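Wustberg Building, Second Floor: The Desks

Last updated 2019-04-05

The second floor at Pramthorpe was refitted over the winter. Most of the work was on the desks. The old ones came out in December and the replacements went in room by room, starting at the stair end and finishing at the Abdel Hamid room, named after the man who ran the drawing office for many years. I kept notes as we went and people have asked for them, so they are on this page with the gallery.

We bought the desks secondhand from an insurance office that was closing. They are heavier than they look. Each one arrived as a top, two side panels, a rear panel and a bag of fittings, and the bags did not always match the desk they were taped to. Hatem Ait Ali sorted the fittings on the floor of the corridor before we built anything. It took him most of a day and saved us more than that later on.

The rooms

The stair end has the small offices. Two desks would fit in each one, but with two in place the door to the cupboard only opened halfway, so they have one desk and a side table. The side tables are the old ones with new feet.

The long room has desks down both sides and an aisle in the middle. We wanted the desks to face the windows and tried it for a week. The glare in the afternoon was bad enough that people were moving their chairs around to the wrong side. They now sit at right angles to the glass.

The Abdel Hamid room is the last one on the corridor. It gets less daylight and has the best carpet, which we left alone. The desks there were built in place, as the tops would not turn the corner with the panels on.

The numbers

There are 19 desks on the floor now. The budget for fittings, cable parts and under-desk storage was 1000 and we spent 357 of it, mostly on screws, clips and replacement feet. What was left went toward the carpet repair in the long room. We also gave away roughly 50 power strips that had collected in the old desks over the years. A few were too worn to pass on and went to recycling.

Building them

The order matters with this kind of desk. Rear panel to one side panel first, standing up, with somebody holding the free end. Then the other side panel. Then the top goes on, and it takes two people to lower it without scraping the edge. We scraped the first one. It is in the small office nearest the stairs, with the mark toward the wall.

Do not tighten anything until the top is on. Samah Nasr found this out with the second desk, which came out leaning a little to the left and had to be taken apart again. After that we left every screw a half turn loose, set the top, checked the level and went around with the screwdriver at the end.

The floor is not flat. It drops toward the windows in the long room, enough that a pencil rolls. The feet adjust, but some of them had seized and we had to order new ones from Rernel. They took two weeks to come. The desks sat on folded cardboard until then – it held up fine, and there is still a piece under the desk by the printer that we should go back for.

Cables

Every desk has power and network coming up from the floor at the back. We asked people not to run anything across the carpet, and so far they haven't. Anything loose gets clipped to the rear panel. The clips are the stick-on sort and they hold well if the panel is wiped down first. On dusty panels they let go after a few days, usually in the night, and you come in to find the whole bundle on the carpet.

Labels go on both ends of each cable. The list of what is plugged in where is kept in the folder by the printer. Please change the list if you change the cable.

Storage

The old desks had pedestals that stood on the floor and took up half the leg space. Everyone disliked them and a few people had bruises from them. We did not replace them. What storage there is now hangs from the top, so the floor can be vacuumed and a chair can go all the way in.

If you want something moved, ask Hatem. The screws for hanging units are short and the longer ones in the same tin will come straight through the top.

Under the desk

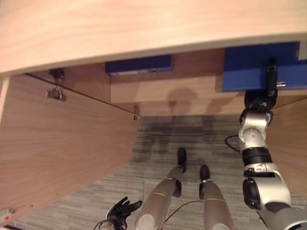

Leg room was the complaint we heard most about the old furniture, so the space underneath got more thought than the tops did. The rule we settled on was to keep everything up against the underside and leave the carpet free. The narrow navy drawer sits near the center, just below the desktop in front of the rear panel, and the taller, brighter blue box hangs to the right of it. The drawer is shallow, good for pens and a ruler and not a lot more. The side panel on the left is the same pale wood as the rest of the desk, and the small metal bracket screwed in near its upper corner is the one to check if a desk starts to creak. The front edge of the top has a slight curve to it, which people with long arms seem to like and which made the tops awkward to stack in the van. We have spare brackets in the fittings tin, second shelf of the corridor cupboard. Samah has the key.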